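Main page Contents Recent changes Random article Help Search

Table folding

Table folding is the practice of folding laundered clothes on a flat, raised surface, usually a kitchen or dining table, instead of on a bed, on the floor or in the hands. The term covers both the work itself and the habit of using the table as a holding place for clothes between the dryer and the closet. It is common in apartments and small houses that have no separate laundry room.

Background

Before home dryers were widespread, most folding was done beside the clothesline or on the ironing table, and the two jobs were treated as one. Pieces that needed pressing were sprinkled, rolled and set aside, and the rest were folded at once. As knit fabrics replaced many woven ones in everyday clothing, ironing took up less of the week and folding became a separate chore. T-shirts, sweatpants and hooded sweatshirts are rarely ironed, and they now make up a large part of an ordinary household load.

Surface

A folding surface should be dry, clean and wide enough to lay out the largest common garment with its sleeves spread. Table height suits most adults, who can work standing up without bending. A bed offers more area, but the mattress gives under the hands and creases are harder to smooth.

Wood is the usual material. A smooth finish lets fabric slide when it is turned, while an unfinished or worn surface can catch on knits. Pale wood makes dark clothing easy to sort by outline, though light-colored lint does not show on it. On a dark table the reverse is true. Glass and stone tops are also used but feel cold to the hands in winter, and some people put down a towel first.

Crumbs, grease and rings left by cups are the main hazards on a table that is also used for meals. Wiping the top and letting it dry before the clothes come out is the normal practice. Cleaning sprays that contain bleach should be kept away from dark cotton.

Containers

Clothes are carried to the table in a basket, a bag or the arms. Plastic baskets and bins are made in both solid and perforated forms. Slots or holes in the sides reduce weight and let air reach the contents, a benefit when items come out of the dryer slightly damp. Small perforated containers are often kept on the table for socks, cloths and other pieces too small to stack. Rounded corners are preferred, as sharp molded edges can pull threads. 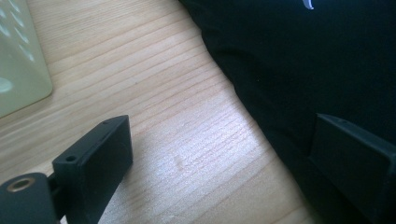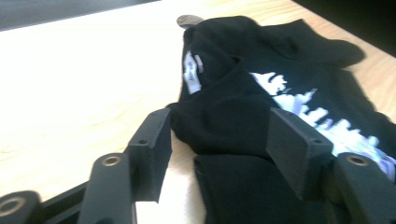
Black fabric on a light wooden tabletop.

Dark clothing

Black and navy garments are generally washed together in cool water and turned inside out. They pick up lint from towels and fleece, and this is easiest to remove while the piece is lying flat. A lint roller or a strip of wide tape is worked in one direction, from the shoulders to the hem. Folding dark items last, after the towels have been cleared and the table wiped a second time, saves doing the job over.

In poor light, black and navy are hard to tell apart. A table near a window is an advantage for pairing socks, but glare from a shiny tabletop can make it harder to see marks on the fabric, and turning the garment or moving to the other side of the table usually helps.

Hooded sweatshirts

The hooded sweatshirt is among the bulkier pieces in a load. The hood, the doubled front pocket and the ribbed cuffs are all thicker than the body, so a folded stack tends to lean. Several methods are in use.

In the flat fold, the garment is laid face down and smoothed toward the hem. Each side is brought in to the center with its sleeve folded back along its length. The hood is laid down over the back, and the bottom third is brought up, followed by the top. The result is a rectangle with the front facing out, so that any design on the chest can be seen in a drawer or on a shelf.

In the hood-pocket fold, sometimes called the Arnby fold, the sides and sleeves are brought in as before, but the body is rolled up from the hem and pushed into the hood. The bundle holds together without a band and is popular for travel. It takes up more height than the flat fold and leaves more creases.

In the half fold, the garment is folded once down the middle, sleeve on sleeve, and then in half from hem to shoulder. It is quick and suits clothing that will be worn again within a day or two.

Drawstrings are laid inside the hood before any of these folds. Zippers are closed to the top so that the teeth do not rub against neighboring pieces.

Printed designs

Printed lettering and graphics need some care. Screen prints and heat-applied prints can crack if they are creased sharply in the same place after each wash, and two prints pressed face to face in a warm room may stick. Folding with the print outward and along the edge of the design, where the size of the garment allows it, reduces wear. A large design that runs across the whole chest cannot be kept free of creases in a narrow drawer, and such pieces are often rolled or hung. A print should be fully cool before the garment is stacked.

Labels

Most garments carry a label at the inside of the neck or in a side seam. Labels help in folding because they mark the back of the neck, a useful point of reference on plain dark clothing that looks the same on both sides. Care symbols on printed labels fade with washing, and some households write the washing temperature on the label in laundry marker.

Holding piles

Clothes often stay on the table unfolded for some hours or longer. A garment dropped in a heap while still warm will set creases at the elbows and hood. Laying it out full length, even without folding, prevents most of this. Pieces that have been worn but are not ready for washing are also left on tables and chair backs, and mixing them with clean laundry is a frequent cause of rewashing.

Household survey

A survey of laundry habits in Cidthorpe and Drilutthorpe took replies from 218 households. The table was the most common folding place, ahead of the bed and the sofa. Nearly 3000 garments were listed in the laundry diaries kept for the survey, and sweatshirts were the type most often left unfolded overnight. In 11 households all folding was done straight from the dryer, with no surface used at all. The diaries covered a period of 3 weeks in January, when heavier clothing is in use, and the results may not hold for summer.

Related equipment

Folding boards are hinged panels of plastic or card that bring the sides of a shirt in to a fixed width. The Amaral board, a four-panel type, has a wider center section intended for sweatshirts. Boards give even stacks but are slower than folding by hand once the motion has been learned. They need a table at least twice their own width when open.

See also: Clothesline, Ironing, Laundry basket, Linen closet

Page last changed 11/12/2022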